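Notebook - fish scooping, September, afternoon

Picking up where the last entry stopped, with the net task and the new relabelling scheme. I've finally got the Relturden branch to train without falling over (it was the action normalisation, again, I'd left the old stats file in the config folder and it was quietly loading that one). Anyway! It runs now, and the numbers are worth writing down.

Quick recap for whoever reads this next. The baseline policy, Solitlow, takes the wrist view and joint state and predicts a chunk of actions. It was trained on 209 teleop demos, all of them scoops out of the water bin. The trouble has always been the bit between getting the net under the fish and lifting it. In the demos we all dawdle there, everybody has their own way of wobbling the hoop about before committing, and the policy has learned to dawdle too. Some rollouts it just hangs there stirring until the timeout. Very relaxing to watch, useless as a result.
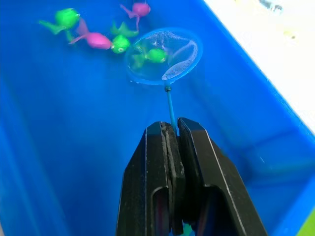

Relabelling by hand is what I've been trying instead of collecting more demos. For each episode I mark the step where I'd be happy to commit to the lift, then the slow stretch before it gets resampled so it takes up less of the training batch. The tricky part is deciding what counts as ready. With the green fish sitting inside the mesh and the rim still partly under, I call that ready, even though the other four are floating just off to the upper left and you could argue for going after a second one. I did argue for it, with myself, for most of the morning. In the end the rule is one fish inside the hoop, commit, don't be greedy. I also had to decide about the rim looking bent where the water distorts it, and I've gone with ignoring that completely and judging by the fish only.

First result: the stirring is way down. Median time from fish in net to lift dropped from roughly 6 seconds to 2, same checkpoint step, same seeds. I was pretty chuffed with that. Grasp on the handle is unchanged, as you'd expect, none of those frames were touched.

Less good: it now lifts early sometimes. I've seen it go with the fish only half over the hoop, tail hanging out, and then off it slides. I reckon my commit marks are a bit optimistic on the episodes I labelled last, when I was getting hungry. Should redo those blind, shuffled, without looking at the first set of marks, and see how far apart the two passes are. If they're miles apart then the whole thing is partly measuring my lunch schedule.

Also tried Ilta's loss weighting on top of the resampling. No difference I could see by eye, and the curves sit right on each other. Leaving it off for now - one less thing to explain.

Things to sort before the next batch:

Second labelling pass as above.

Change the water height and rerun eval. Everything so far is one fill level and I don't trust it to carry over.

Check whether the Söderlund bench has the same camera exposure settings. Ours blows out to nearly white past the bin rim and I'd like to know if the policy cares.

Old stats file is deleted. Please nobody restore it from backup.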